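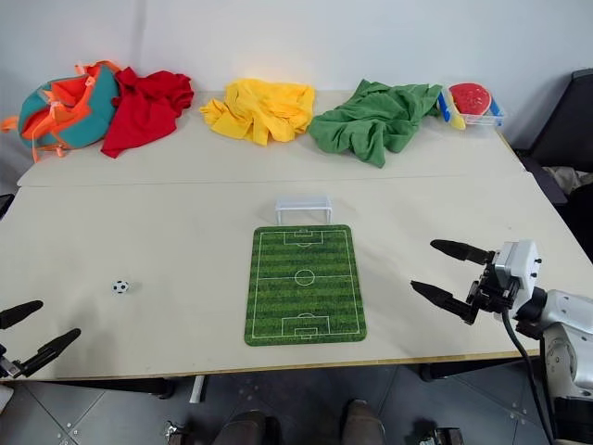

Magdolna Virág had written to the Council in August to ask why a child's coat left at the swimming baths should have to travel across the town before its owner could have it back. Her letter was put to Chutima Bunnag, Head of the Drallham Lost Property Service, at the start of this interview, and she did not dispute the point.

"The letter was fair," said Ms Bunnag. "Under the old arrangements the coat would have gone into a cupboard at the baths, and if the right member of staff was on duty the family would have had it back that afternoon. If not, they might never have seen it again. We have exchanged a very uneven service for a more even one, and for some people the even one is slower. I wrote back and told her so."

The Service was formed by bringing together the separate lost property arrangements of the town's buses, libraries, leisure centres and museum. Each had its own rules. The libraries kept articles for a month, the buses for three. The museum had no written rule at all, and its register had been kept in a series of desk diaries, the earliest of which are now held by the town archive. Ms Bunnag, who came to the post from the records department, spent much of her first year reading them.

"They are very good on umbrellas," she said. "There is a description of the handle, the colour, whether the ribs were sound. Then someone hands in a purse and the entry reads 'purse'. I think people wrote at length when they were enjoying themselves and briefly when they were anxious about getting something wrong. We still see that in reports from the public. A person who has lost a hat will give us a paragraph. A person who has lost their house keys will write 'keys, please help'."

In the last full year the Service entered 2509 articles in its register. Asked what share of these had gone home, Ms Bunnag said that she preferred to give the figure by category, as a single rate told the reader very little. Telephones and bank cards are nearly always claimed or returned to the issuer. Single gloves are hardly ever claimed. Children's clothing falls somewhere between, and it is the category to which she has given the most thought.

"Parents do not report a jumper," she said. "They assume it is at school, or at a grandparent's, or under a seat in the car. By the time they are certain it has gone, six weeks have passed and they have bought another. So a perfectly good jumper stays on our shelf for its full term, and no one is looking for it. A name inside the collar changes that completely. It need not be a printed tape. A surname in laundry pen is enough, and if the garment is handed down, please cross out the first name and write the second beneath it. We telephoned one household last winter about a boy who was by then at university."

The Service does not publish descriptions of what it holds. This has drawn some criticism, and Ms Bunnag was asked whether a public list would not save everyone a good deal of time. She replied that it had been tried by the leisure centres before the merger and had been given up. A published description allows anyone to claim an article by reading it back. Claimants are now asked to describe the article first, and a member of staff compares this with the register.

Sizwe Nkosi has worked at the enquiry counter since the Service opened and joined the conversation at this point. He said that the method worked well but that it called for some patience on both sides of the counter.

"People are poor witnesses to their own belongings," Mr Nkosi said. "They will tell you a scarf is navy and it is bottle green. They have owned it for ten years. You learn not to hear that as dishonesty. I ask about damage, because people remember damage. A button that does not match, a burn from an iron, a zip that sticks halfway. If someone can tell me which pocket has the hole in it, I am usually content."

He added that claimants were often embarrassed, older people especially, and that he tried to deal with the form quickly for that reason. Some have come in more than once about the same pair of spectacles. "I lose mine as well," he said. "They have been found on this counter."

Articles are held for three months and food is disposed of on the day it is received. Medicines are passed to a pharmacy. Passports and driving licences are returned to the authority that issued them, and the register shows the date on which this was done. Anything of high value is kept in a locked room, to which two members of staff hold keys, and both must be present when it is opened.

What remains at the end of three months is sorted. Clothing in good order is laundered and offered to the Radonjić Trust, which distributes it through the town's family centres. Books go back to the libraries for their sale shelves. Last year 222 umbrellas were put out at bus shelters and library entrances for anyone to borrow in wet weather, with a label asking that they be left at another shelter or library when the rain had stopped.

"I was told that we would not see any of them again," said Ms Bunnag. "We have seen a fair number. Some have been handed in to us as lost property, which makes extra work, but I cannot very well complain."

The register is now kept on a system called Plivero, which replaced card indexes at the buses and a spreadsheet at the leisure centres. Asked whether the change had been worthwhile, she said that it had, with reservations. Staff at every site can now see what has been found at any other, and an enquirer need make only one report. The fixed list of categories has been less satisfactory. It has no entry for musical instruments, so that a clarinet must be recorded under either "sports equipment" or "other". The Service has asked for the list to be extended and has been told that this will be considered at the next revision.

The interview returned to Mrs Virág's letter and to the distance between the baths and the central office. Ms Bunnag confirmed that from October 2, 2025 the baths and the Delteo Road library would keep found articles on site for their first seven days, with the exception of valuables and documents. Articles will be entered in the register on the day they are found, so that an enquiry made at any site will show where they are. After seven days they will be sent on to the central office as at present.

She was asked whether this amounted to a return to the cupboard.

"It is a cupboard with a register," she said. "The staff at the baths asked for it before Mrs Virág did. They know the families, they see the same children every week, and it was plainly odd to be putting a coat on a van when its owner would be back for a lesson the next morning. What we could not accept was the coat being there and no record of it anywhere."

Mr Nkosi said that he expected the counter to be a little quieter as a result. He has asked for the time to be used in going through the box of unmarked keys, some of which came over from the bus depot and are older than the Service itself.

The central office is open on weekday mornings and afternoons and closes for an hour at midday. Reports may be made in person, by telephone or by letter. Enquirers are asked to bring some form of identification when they come to collect and, where a child's belongings are concerned, to say whether there is likely to be a name inside.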